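Faller ships two-arm sorting update, drops the fixed pick order

8 May 2025

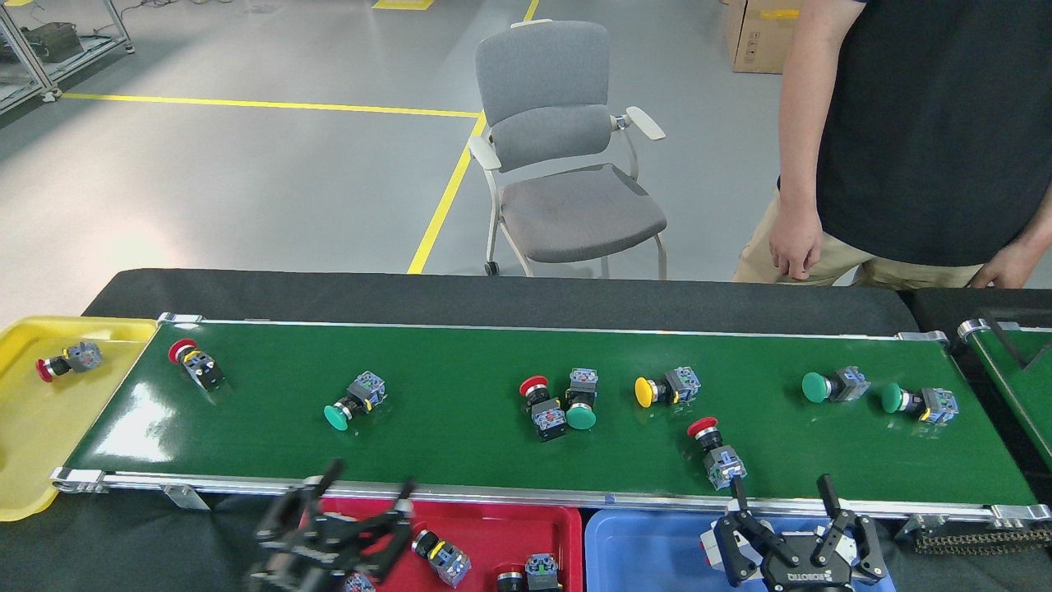

Wilmer Huamán would have held it back another month. The planner is ready, he said by phone, but the log format isn't, and people are going to upgrade on the strength of the planner and then find they can't read their old runs. He'd still install it. Just not on a line anyone depends on.

The release is version 6 of Uka, the control software Faller sells for two-arm sorting cells. Out this morning, for existing customers first. New licenses later, no date given.

Main change is how the arms decide who takes what. Up to now Uka worked from a fixed pick order: parts got queued as they came into view, and the arms took turns. Simple, easy to debug, slow when the parts bunch up. An arm could end up waiting on its partner to clear a spot it didn't even need.

Version 6 throws the queue out. Each part on the belt gets a cost for each arm, based on reach, grasp angle and which bin it's headed for, and the assignments get redone every time the camera sends a new set of poses. If a part rolls or gets nudged, the plan changes with it. Arms can swap targets right up to the point where the fingers start to close. After that the pick is locked.

The test parts are push-button switches, red, green and yellow heads, gray-blue contact blocks on the back. Color decides the bin. Pose is the harder part. A switch on its side wants a different grasp from one balanced on its cap, and the old perception module was known for mixing up the cap end and the block end when two parts sat close together. Faller says the new one segments the cap and the block separately and then fits the pair. Where the fit is poor the part is marked "unsure" and left for a second look further down the belt.

That second look is on by default. It can be turned off, Faller doesnt recommend it.

Release notes list 341 closed issues. A lot of them are small: typos in the operator screens, a unit mix-up in the gripper width setting, a crash when a bin was renamed during a run. The one people have been asking for is near the bottom. Collision checks between the two arms now use the full linkage shape of the gripper and not a plain cylinder around it. Means the arms can work closer together without one of them freezing up over a bump that was never going to happen.

Motion blur gets a mention too. The perception module now masks out the moving gripper using the joint readings, so a fast swing across the belt shouldn't produce ghost parts. In version 5 the workaround was slowing the arm down.

What's missing: the log format. Uka 6 writes a new kind of run file and there is no converter yet. Old runs open only in the old viewer, which has to be kept on a separate machine becuase the two versions can't share an install. Faller says a converter is being worked on. Huamán's view is that it should of been in the box.

Also missing is support for more than 2 arms. The planner could handle a third, according to the notes, the licensing and safety code can't.

Arango, which does line integration and has had the beta since January, is putting the release on its cell at Wultommont this week. Its own notes on the beta are short and mostly positive. Setup took longer than the guide said. The hand-eye calibration had to be run 3 times before the left and right arms agreed on where the belt was. Once they did, swapping worked. The complaint was about tuning: there are six weights in the cost function, the guide explains four, and changing the bin-distance weight seems to throw off the grasp-angle one.

Faller's answer to that is a set of presets, coming in a point release. Until then the company says leave the weights alone unless the arms are visibly fighting over parts, and if they are, raise the swap penalty first.

Upgrade path is from version 5 only. Anyone on 4 or earlier has to go through 5 and re-run calibration at both steps. Back up the bin maps before starting, the installer overwrites them without asking. A fix for that is also listed for the point release.

Price is unchanged for customers on a support plan. Everyone else pays the upgrade fee, which Faller hasn't published. We've asked and will add it here when we get it.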